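Stetport Workroom Refit: Progress Report to the Sidano Fund
Prepared by Themba Mofokeng, 23rd March

Where we stand

The grant paid for new dark coverings on the work tables, new storage for folded linens, and a trial period in which we would find out if either one makes the daily sorting and tidying go faster. The coverings are down. The storage is half built. The trial has started, and I would ask the Fund to read what follows with the same caution I wrote it with.

Our application promised a lot. It said dark table coverings would make light-colored items easier to see, cut down on missed pieces at the end of a session, and rest people's eyes. I signed that application and I still think the first claim is sensible. The other two look weaker to me now than they did in February.

Table coverings

We bought the cloth from Venter after looking at samples from 3 suppliers. It was the middle quote. Venter's sales sheet calls it "low-glare and lint-resistant." The low-glare part I can accept so far. White pillowcases and napkins stand out well on it, and staff noticed the difference on the first day without being asked.

I don't accept "lint-resistant." Any covering this dark is going to show pale fluff, and our work produces plenty of it. The tables get brushed between sessions, which was not in the plan, and the time spent brushing has to be taken off whatever time we save elsewhere. The sales sheet does not mention brushing at all.

There is also a question of fit. The cloth was cut to the old table measurements and 6 of the tables have since been swapped for slightly longer ones. We have pinned the short ends for now. Pins in a room where people handle linens all day are a poor answer and I want them gone before the next report.

Color is the one thing I would sign off today. What arrived is close to black, as ordered, and pale things show up against it clearly.

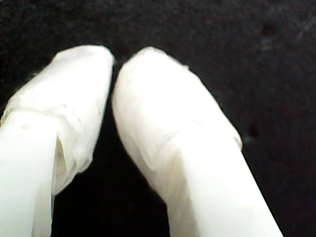 Storage

The Kisard shelving came with one set of brackets missing. The replacement set is promised, and I have stopped writing down the promised dates. Until it arrives, folded sheets are going back into the old cupboards, where the lower shelves are too deep and things get pushed to the back and forgotten. No conclusion about the new storage should be drawn from this period, good or bad.

Results so far

We have logged 796 items through the new tables. Our target was a clear drop in pieces missed at final check. There has been a drop. I would not call it clear. The log covers 10 sessions, the easiest loads came first, and people tend to be careful when they know somebody is keeping a log. If the numbers hold up through the mixed loads, I will be happy to say so.

Eye comfort was supposed to be covered by a short form at the end of each session. The answers are polite and nearly identical, and I doubt they tell us anything. I propose we drop the form and spend the time on a second check of the baskets.

Spending and requests

We are within budget on cloth and over on fittings. I am asking to move the money set aside for printed signs into hemming, so the coverings on the longer tables can be extended and finished properly. I am not asking for additional funds. The second order of cloth should wait until the mixed loads have been logged and we know how the brushing affects the surface.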